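Windora Home Forum > Timber and Finishes > Hardwax oil vs poly on a dining table

18 replies, page 1 of 2

a_wanyama
Posted 16th September, 7:42 am

Stripping a second-hand dining table this month and need to settle on a finish. The old coating was a thick gloss, probably polyurethane, and it had gone cloudy wherever hot dishes were put down. I've taken it back to bare timber and finished at 120 grit.

Options are Kragh hardwax oil (satin) or Fulton water-based poly. Two kids, daily meals, and homework in the evenings. I want something I can patch without stripping the whole top again. What are people using?

Adhiambo

kiln_dried
Posted 8:15 am

Poly. Three coats, light sand between each. Oil marks under anything hot or wet and you'll be recoating every year. You said daily meals, so that settles it for me.

signe.st
Posted 8:50 am

I disagree with kiln_dried. Poly resists more at the start, but when it fails it fails as a film and you can't blend a repair into it. Adhiambo has just described that failure in her first post. Oil can be sanded in one spot and recoated the same afternoon.

Don't stop at 120 though. Go to 150 and leave it there. Much finer than that and the surface closes up, and the oil won't take properly. 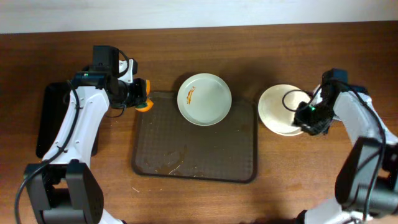

Colour is the other thing to sort out before you open a tin. Both products change it, and the water-based poly changes it least. Oil warms everything up, so a timber that already has a reddish-brown grain like the tabletop in my photo will go a shade deeper, and pale timber will go slightly yellow. Kragh sells a version with a little white pigment for pale timber. Don't put that on red timber, it sits in the grain and looks chalky. Do a test patch on the underside and look at it the next day in daylight.

Signe Steinarsdóttir

kiln_dried
Posted 9:22 am

You can blend poly if you feather the edges and recoat the full board. I've done it. It's more work, I'll grant you that.

On coverage, the Fulton tin is cheaper per coat. The oil looks dear until you realise it only needs 2 coats.

signe.st
Posted 9:40 am

Recoating the full board isn't a spot repair.

Agreed on the 2 coats. Put them on very thin and buff off everything that hasn't soaked in. Most complaints about sticky oil come from people leaving too much on.

millpond
Posted 12:06 pm

Seconding thin coats. I did a bench in May with the Kragh and left the first coat too heavy. It was tacky for days. Had to rub it back with a white pad and start over.

Also, lay your used rags flat outside to dry, or put them in a bucket of water. Oily rags bunched up in a bin can heat up and catch fire.

a_wanyama
Posted 1:30 pm

Thanks all. Leaning towards oil for the repairs. Two questions. How long before the table can take plates and a wet glass? And does anyone go up to 200 or 300 grit between coats?

signe.st
Posted 2:11 pm

Follow the tin for cure time. Dry to touch and cured are different things, so keep water and hot dishes off until it's fully cured. Use placemats after that as well.

No to 300 on bare timber. A light pass with a fine pad between coats is enough.

kiln_dried
Posted 2:35 pm

I'd still use poly on a family table. But if you're going oil, buy the small tin first. The Kisonmont store keeps both sizes and an opened tin skins over if you don't get through it.

a_wanyama
Posted 4:58 pm

Small tin of Kragh satin it is. Underside patch goes on tonight, and I'll take the top to 150 on the weekend.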